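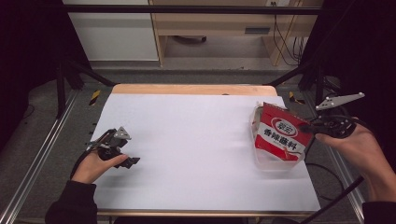
想请教一下浅色木饭桌重新上保护层的事，是用木蜡油好，还是用水性清漆好。桌子是 Droslow 的 Correia，橡木贴皮，买回来用了 11 年，出厂是什么漆我说不清，客服也说不清。靠窗那头颜色比另一头深，坐人的位置漆面发涩，抹布过去会挂毛。我不想再让桌面直接接触东西，先铺了一大张白纸，远处那边没盖到，还露着一条浅色的木头，吃的也先搁在纸上，盒装的那种，右手边就是一盒。纸只能顶一阵，早晚要处理。家里每天三顿饭都在这张桌子上吃，孩子还在上面写作业，所以耐水耐烫比好看重要。预算 300 以内，只想买一种材料，一次做完，工具有手动砂纸板和一把旧的震动砂光机，没有喷枪。

补充几点：
桌面有两处杯子印，白的，用手摸不出来。
没有裂，没有起鼓。
家里没有阳台，只能在客厅里做，通风靠开窗。

楼主 松针落一地
2023年9月17日 发布

2楼 老樟箱
先搞清楚是实木还是贴皮。你写的是橡木贴皮，那震动砂光机就别上了。这个价位的桌子，面皮很薄，机器停一下就磨穿，露出来的底板补不了。手工砂，240 起步，顺着木纹，磨到不发亮就停。

材料我推荐木蜡油，Grodham 的硬蜡油就可以。理由是以后坏了能局部补。清漆坏一块要整面重来。

3楼 半桶水刷匠
不同意楼上。木蜡油的前提是木头能吸进去。出厂的桌子多半有底漆封闭过，你手工砂到不发亮，孔里的漆还在，油渗不进去，浮在表面，干了以后一块亮一块哑，还发粘。要上油就必须砂到裸木，贴皮又不敢砂那么狠，这两条是矛盾的。

贴皮翻新，原来是漆的，还是走漆。水性聚氨酯，刷三遍，每遍之间轻砂一次，清灰。

4楼 老樟箱
回 3楼：说的是没做好的情况。我自己家两张贴皮的书桌都是这么上的油，第一遍很薄，抹上去十来分钟就擦干净，没有发粘。发粘的人基本都是涂厚了，或者没有擦。

5楼 半桶水刷匠
书桌和饭桌不一样。书桌上没有热汤，也没有人一天拿湿抹布擦三回。

6楼 灰瓦
楼主可以做个滴水试验，在桌面不起眼的地方滴几滴水，放十分钟。水珠立着不散，说明漆还封得住，那就不用砂到底。水摊开了，颜色变深，说明那一块漆已经没了。窗边和坐人的位置各试一次，结果可能不一样。

另外问一句，你铺的是什么纸？有的纸背面带一层膜，夏天压久了会在漆面上留印子，尤其是上面再放有分量的东西。

7楼 松针落一地（楼主）
谢谢各位。纸是从文具店买的大张绘图纸，没有膜，隔几天换一张。

滴水试验做了。中间水珠是立着的。坐人的那一边摊开了，十分钟后擦掉，颜色深了一圈，晚上看又回去了。窗边那头介于两者之间，珠子矮一些，没有变深。

这样是不是要分开处理？

8楼 灰瓦
不分开，处理办法统一，只是砂的程度不同。坐人那边漆已经薄了，砂轻一点，去掉毛刺就行；中间漆还厚，要砂出细密的划痕，让新漆能挂住。最后整面刷，不然会有接缝。

按你这个试验结果，我站 3楼，走漆。中间封得那么好，油进不去的。

9楼 老樟箱
好，中间水珠立着的话，我收回一部分。油可以做，但中间要砂很多，贴皮有风险。如果楼主以前没有砂过贴皮，走漆稳一些。

不过我还是要说，漆面以后发白、起皮，你们没有一个人会来帮他重做。

10楼 Milu
我用过 Leltley 的水性面漆，编号 551，哑光。说一下实际用下来的情况，好坏都有。

好的：味道小，刷完当天晚上人在客厅里没觉得呛。一张一米四的桌面，三遍下来用掉不到一罐。干了以后颜色基本不变，浅色木头不会变黄。

不好的：表干很快，天热的时候刷子走慢了会拖出痕，第一遍我就返工了。再一个是说明书上写表干两小时可以重涂，我照做了，第三遍以后手摸着还有点软，一个星期之内压什么印什么。碗底的圈到现在逆光还看得到。

所以时间要留够。三遍刷完至少放一个星期再吃饭。

11楼 松针落一地（楼主）
一个星期不能用桌子有点难办，家里就这一张。能不能刷完两三天，上面铺纸先用？

12楼 Milu
不建议。漆没有干透的时候铺纸，纸会粘上去，揭下来带一层毛。我见过报纸粘在上面的，字都印过去了。宁可这几天去茶几上吃。

13楼 半桶水刷匠
同意楼上。没干透的时候什么都不要压，纸、桌布、硅胶垫都不行，最怕硅胶垫。

14楼 竹蜻蜓2号
插一句，楼主有没有考虑过不处理，直接买块软玻璃铺上？几十块钱，孩子写作业也平整。我家铺了四年，下面的桌面和新的一样。

15楼 老樟箱
软玻璃下面进了水汽出不来，木头发霉的我见过不止一张。而且坐人那一边漆已经没了，水进去就直接进木头。要铺也得先把漆补好再铺。

16楼 竹蜻蜓2号
看地方吧，我们这边干燥，四年没有进过水汽。每个月掀开擦一次就行。

17楼 灰瓦
每个月掀开擦一次，大部分人做不到。

18楼 竹蜻蜓2号
那是人的问题，和软玻璃没关系。

19楼 木屑面包
说说那两处白色杯印，前面好像没有人提。白印一般是水汽停在漆层里，还没有伤到木头。黑印才是进木头了。白的可以先试着去掉再砂：干净棉布铺在上面，熨斗调最低档，不开蒸汽，压几秒拿起来看一眼，反复几次。淡了就停手。如果没有反应，砂掉表面一层往往也就没了。

千万不要先刷漆，漆一盖上就永远封在里面了。

关于这类印子，Nektarios Manolakis 写的那本修家具的小册子里有一章，是英文的，图很多，看图也能看明白。他是主张先等，等一个冬天看它自己退不退。我觉得对家里天天用的饭桌不太现实。

20楼 松针落一地（楼主）
熨斗的办法昨晚试了。一处淡到看不出来，另一处靠近中间的还剩半圈，应该是时间更久的那个。不敢再压了，准备砂的时候看看。

另外决定了走漆。还有两个问题：
一是刷子还是海绵？
二是桌子边缘，就是侧面封边那一条，要不要一起刷？封边看着是另一种材料，颜色比桌面白。

21楼 半桶水刷匠
新手用海绵刷，平头那种，不掉毛，也不容易拖痕。蘸漆只蘸前端，从中间往两头带，不要在边上起刷，边上起刷会挂一道厚的。一口气刷到头，不要回头补。看到漏的等下一遍。

封边单独看。如果是塑料的就不要刷，漆挂不住，指甲一刮就掉。拿美纹纸沿着下面贴一圈，免得流下去。如果是木皮封边，就一起刷，先刷边再刷面。

22楼 Milu
美纹纸要在最后一遍还没有全干的时候撕，全干了再撕会把漆边带起来。撕的时候往回折着拉，慢一点。

23楼 老樟箱
水性漆要搅，不要摇。摇出来的气泡刷上去就是一个个小坑。哑光漆尤其要从罐底搅，消光粉都沉在下面，不搅匀前半罐亮，后半罐哑，一张桌子两个光泽。

加水不要超过说明书的量。我知道有人为了好刷，加到稀得跟水一样，那个膜没有强度。

24楼 木屑面包
清灰这一步也提醒一下。砂完先用吸尘器，再用拧得很干的湿布擦，等干透。不要用酒精擦旧漆面，有些老漆会被擦花。粘尘布也挑一挑，有的带蜡，蜡留在上面水性漆会缩孔。

25楼 灰瓦
砂纸怎么买也说一下，省得多花钱。240 的买几张，320 的多买几张，漆间打磨用 320 就够，更细的留不住下一遍漆。300 的预算，一罐面漆加砂纸加海绵刷够了。剩余的漆不要扔，分到一个 100 毫升的小玻璃瓶里，装满，少留空气，以后磕碰了可以点补。

26楼 老樟箱
点补漆面，这不又绕回来了吗。点上去永远有个点。

27楼 灰瓦
小磕碰点一下防水就行了，谁吃饭的时候盯着那个点看。

28楼 半桶水刷匠
哑光的还好，亮光的确实看得出。

29楼 松针落一地（楼主）
封边看过了，是塑料的，侧面不刷，下面贴美纹纸。漆买了 10楼 说的那个哑光的，砂纸和海绵刷也到了。店里的人还推荐配一罐底漆，说不刷底漆以后会起皮，我没有买，想先问问这里。

30楼 半桶水刷匠
旧漆面翻新，砂毛了直接上面漆就行，底漆主要是给裸木用的。你坐人那一边漆薄，如果不放心，那一块先薄薄地多刷一遍面漆，干了砂平，再整面刷三遍。效果一样。

31楼 Milu
我当时也没有用底漆，没有起皮。不过先在桌子背面或者角落试一小块，隔一天用透明胶带粘上去撕一下，没有带起来再做整面。

32楼 小满以后
蹲一个结果。我家那张也是 Correia，深色的，窗边那头反而是变浅了，跟楼主正好相反。深色的是不是也能用这个漆？

33楼 木屑面包
回 32楼：深色的要看颜色是木头本身的还是染上去的。染色的千万别砂透，砂透那一块就露白了。变浅是晒的，刷清漆救不回来，要补色。建议你另开一帖，放在光线好的地方拍清楚。

34楼 松针落一地（楼主）
角落试过了，胶带没有带起来。试的那块比旁边略深一点，干了两天又浅回去了，现在要侧着看才看得出来。

砂和刷准备放在下个长假，家里人出门，桌子可以空着放够一个星期。这几天纸继续铺着用。剩下的那半圈白印，砂的时候再说，到时候回来更新。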